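Second week on the toast and tray task, and I have a result worth writing down. We collect demonstrations with the handheld gripper, the same fingers that go on the arm later, so a person does the whole breakfast job by hand and the policy learns from that. No teleoperation.

In February we had 286 demonstrations and the policy kept stopping short of the appliance door. I blamed the marker tracking for days. The real problem was that all of us approached from the same side at the same height – the policy had never seen anything else.

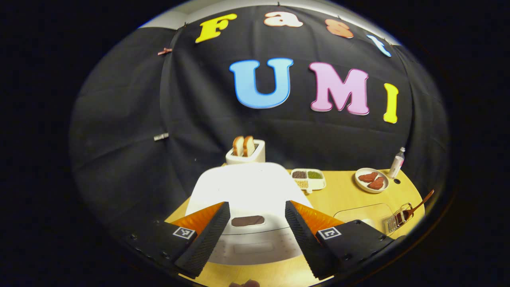 So I recorded 70 more, starting each one from a different spot at the table edge, and retrained from scratch on the Brolus machine. Training took 2 nights. The new policy reaches the door from starts where the old one froze, and it recovers better after a bad first grasp. It still struggles with the plate, mostly on the release.

Next I want to try the same checkpoint on the Nudthorpe bench, where the table is lower. I'll also rerun the old policy there – I should have kept a proper baseline from the start.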